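Search posts, people, tags
Home Explore Lists Saved Log in

Petrauskas
March, 7:40 pm

Thread on checked tablecloths and table layout. Posting it because the question keeps coming up after the Preltholm market stall.

1/ A printed grid is a measuring tool. Before anything goes on the table, measure one square, line centre to line centre, in both directions. Printed cloth often differs slightly between warp and weft after the first wash.

2/ Mine is the Hirnis cotton, white with a thin dark grey line. Bought length 1400 mm, hemmed. After two hot washes it measured 1362 mm. Width didn't move enough to bother recording. Wash before you cut or hem.

3/ Alignment: pick one line and run it parallel to the long edge of the table. Ignore the hem. Hems are sewn to the cut edge and the cut edge is seldom square to the print.

4/ My table is 1085 mm wide. Drop is cloth width minus table width, divided by two. If the drop comes out uneven, shift by a full square or leave it alone. A half-square shift reads as a mistake from the doorway.

5/ Iron on the reverse, slightly damp, no steam on the printed side. Pull the cloth straight while it is still warm. Grey lines show a 5 mm bow that a plain white cloth would hide.

6/ Sunflowers go to one side, never the middle. The heads are heavy and the stems lean, so the bunch takes up far more table than the base suggests. Allow about 24 cm of clear cloth beside them before the first cup.

7/ Colour. White and grey will carry one strong colour and a couple of weak ones. Yellow is the strong one. Pale pink is weak enough to sit anywhere. A blue print is fine as long as it stays flat and away from the flowers.

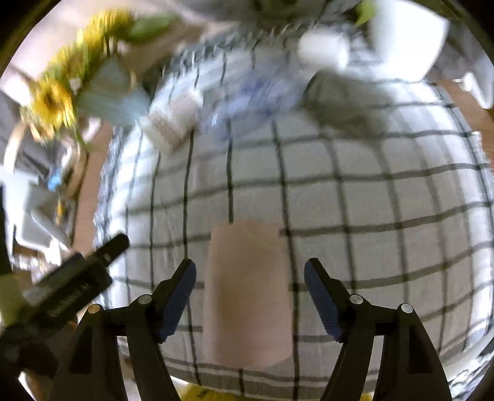 8/ Dark grey next to the grey line works better than black. It picks up the print without looking like a hole in the cloth. Same goes for anything folded: line the fold up with the grid or turn it well off, 30 degrees or more. Five degrees off looks careless.

9/ White boxes on white cloth lose their edges under a strong light. Keep them to the far side, together, and put the coloured pieces nearer the chair.

10/ Someone asked about the Brusau version of the cloth. Heavier, larger squares, line closer to charcoal. It hangs better and takes a full day longer to dry on the rack. I'd buy the Hirnis again for indoors.

11/ Pollen: lift it off with sticky tape, dry. Don't rub and don't wet it. Once it's damp it stains yellow and you'll be soaking the cloth overnight.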